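The Shelf Life of Cans

My grandmother kept her cans in a wardrobe. I'm serious – winter coats on the left, peaches and beans on the right. So when Viorica Dinu invited me to Mistden in June to talk about stacking a pantry, I figured I had a head start. I didn't!

Viorica has been arranging other people's cupboards for 16 years, and her first question was where I put the cans I use most. At the back, I admitted (they were there when I moved in). She made a face. Everyday stuff goes up front at elbow height, she told me, and anything you open twice a year can live in a corner.

Her favorite trick is a little riser, the kind of low step you'd put under a plant. Set one toward the back of the shelf and the second row suddenly has labels you can read. I bought two on the way home and cleared off the kitchen counter to practice.

Her partner in all this, Cornel Toma, prefers to plan on a tabletop first. Cans go on the wood, get shuffled until he's happy, and only then does he open a cupboard door.
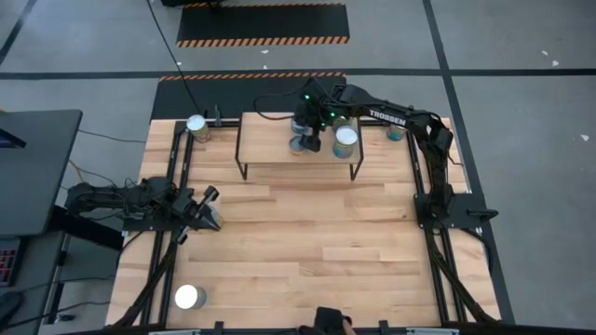
Two cans up on the riser, the rest on the butcher block around it.

I tried his way last night and it took me until 9 p.m., mostly because I kept stopping to read soup labels. The beans are in front now. The peaches I moved three times, and they're still sitting on the counter next to the toaster.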